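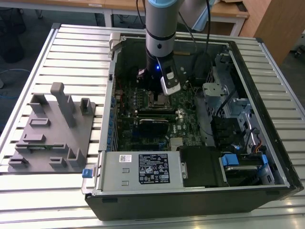

Tower on its side, panel off, power supply nearest the front of the table.

Lelov: notes on opening and sorting used desktop towers

README, maintained by Aksel Bundgaard. Corrections from Rosemarie Ackermann are folded in where I agreed with them, and in two places where I didn't.

What this is

A set of written notes on used desktop towers, one note per machine, made while they were open on the bench. There are 644 notes. Each one records what was in the case, what came out, how it was held in, and whether the part was worth keeping. They were written for our own parts shelf in Norðdahl and are shared as they stand.

What this is not

It is not a repair manual. It is also not evidence that any given model is easy to service, whatever the sales sheet said. I have read "tool-free" on a lot of sales sheets. In these notes the phrase only gets used for a part that came out with no screwdriver in reach.

Layout

notes/ has one text file per tower
parts.csv has one row per part removed
words.txt is the word list, please read it first
old/ is the Florkska import, see below

Fields in parts.csv

tower: our number, written on the case in marker
part: from the word list
held_by: screw, latch, clip, tab, glue, unknown
color: color of the latch or tab, if it has one
condition: keep, doubt, scrap
who: AB or RA

On blue plastic

Color coding gets more credit than it deserves. The Dell board in the tower at the top sits in a case with blue on the expansion slot latches, on a tab at the left end of the power supply, and on the two drive latches. Handy for finding where to put your fingers. It tells you nothing about what else has to move first, and people new to the bench treat blue as a promise. Plenty of our "broken latch" rows come from somebody pulling on the blue bit with a cable still attached behind it. So color is its own column and is never used to fill in held_by.

On labels

Power supply labels are copied by hand, and only when every character can be read. A half-read wattage is left blank. The certification icons are not recorded at all. I don't see what anyone would do with them, and a label says what was claimed at the factory, not what the unit delivers now. None of our supplies were load tested. "Keep" on a power supply means the case, fan and leads looked sound, and that is all it means.

On memory

The part name "memory" covers modules only. Empty slots go in the note. The early rows mixed these up, and a black module in a black slot is easy to get wrong from arm's length. If the row is older than 200, check the note before trusting it.

On condition

The weakest column in the file. Rosemarie and I both graded the same 10 towers in December and disagreed far more than I would like, mostly over hard drives and fans. She grades a fan by spinning it with a finger. I think that measures very little, but I have no better method to offer, so both sets of grades are in. Filter on the who column if you want one person's opinion in place of a blend.

Known problems

The Florkska rows came from a spreadsheet where someone had sorted one column without the others. I fixed what I could match against notes. The rest is in old/ and should be left out of any totals.

Cable color is recorded as seen. Do not read a voltage into it.

Air ducts and fan shrouds were logged as one part until Rosemarie objected. She was right. The older rows have not been split.

Heatsinks: small ones left on the board have no row. Only those removed are listed.

Board makers are given only where the name is printed on the board. A badge on the shell doesn't count, as shells get swapped.

Uses I would argue against

Ranking brands. The towers are whatever people dropped off, and one office clearing out a floor can tilt the whole file. I have had a draft from Vastness sent to me with a bar chart of latch failures by maker, and I asked for it to be taken down.

Changes

Send them as a plain list of tower numbers with the old and new value. Please say whether you had the machine open in front of you. If you worked from memory I'd still like to hear it, but it goes in the note and not in the table.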